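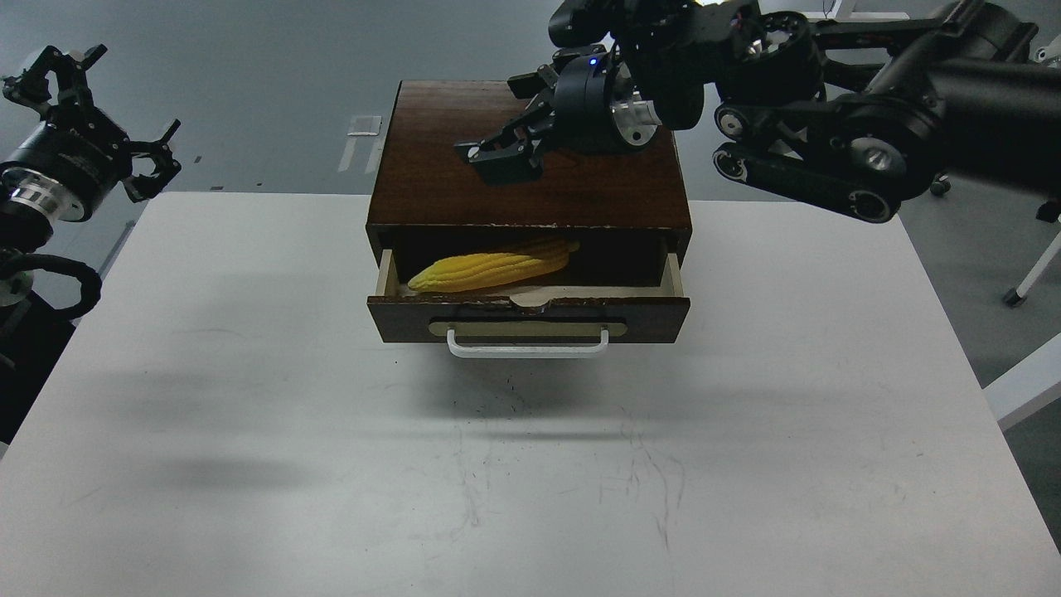 So who decides when a two-arm cell is safe enough to reach into? The person whose hands are going in, with a written checklist, and they get to say no without explaining themselves to anybody.

Posted in March
By the Remness bench team lead

OK, hi everyone, thanks for coming back from coffee. I've got 40 minutes and I talk fast, so stop me if I lose you. (Pause here, let the people at the back sit down.)

I run the manipulation benches at Remness. We do drawers, mostly. Opening them, putting a thing in, closing them, over and over. It's small stuff on a tabletop, and I think that's why we got sloppy. When you work next to a big welding arm you respect it. When the arm is moving a corn cob you start leaning over it with a coffee in your hand, and I say that as the person who had the coffee.

First rule, and it's the one people argue with me about most: a still arm is a live arm. A gripper hovering over the top of a drawer box looks parked. Maybe it is! Maybe it's waiting on the next command. You can't tell by looking, and a little blue light won't tell you either unless you've gone and read what blue means on that exact unit. We have two models in the lab and the colors don't match between them. So we printed the light codes and taped them to each bench at eye level. Cheapest thing we did all year.

Second rule is about zones. With one arm you worry about one reach. With two you worry about both reaches plus the bit where they overlap, and that middle bit is exactly where you want to put your hand, because that's where the drawer is. Our rule is that both arms get stopped before anybody resets an object. Both! I don't care that the left one has had nothing to do for an hour. We used to allow stopping only the near one and we had a close call on a Saturday session. Nobody got hurt, one person got a very good scare, and the rule changed that night.

(If somebody asks about the standards here: yes, we read them, and yes, you should too. Do your risk assessment properly, for your own cell, with your own tooling on. Please don't copy ours. Our grippers have pointy ends and yours may not.)

Third, cables. I know, I know. But a loop of cable alongside an arm is something that snags, and it always looks fine in the pose you checked it in. Run the arm through its full range, slowly, with someone watching only the cable. We do it every time a cable gets touched or replaced. It's boring and it takes ten minutes.

Now the props, and this is my pet subject so forgive me. We had a wooden box fall apart on us, one with chips along the front edge a lot like you see on any drawer that gets yanked all day. Worn edges are fine, real kitchens have them, and I'd never tell you to test only on new furniture. But write the wear down. We keep a sheet per prop: when it came in, what's chipped, whether the handle is tight. The sheet from our Horkar project has 2273 drawer pulls on it, and by the end the handle had a wobble that everyone had noticed and no one had logged. So was the success rate drifting because of the policy or because of the screw? We couldn't say. That one stung. Of those pulls we ended up keeping 1266 for the report, the ones from before the first mention of any looseness in the chat.

So now it's a handle check every 400 pulls, with a screwdriver sitting in the tray, and you sign the sheet. The Pryor folks borrowed that one and I hear they do it more often than we do. Show-offs.

Few quick ones before questions, I'm watching the clock:

Wipe the table. Specks and scuffs pile up, the cameras see them, and you want to know when your background changed. Log the wipe too.

Lock the casters on anything that rolls near the cell, then push it and see.

Labels and tape get picked up off the floor at the end of the day. Ours migrate like you wouldn't believe.

Whoever hits the stop gets thanked. Out loud, every time, even when it was a false alarm. Especially then, I'd say. We had a newer person wait two full seconds once out of worry about ruining a run, and I don't ever want that again.

(Skip the Zonmont story if I'm past the half hour. It's long and the ending is only funny if you know the building.)

Right, questions. Yes, you with the green folder, go ahead.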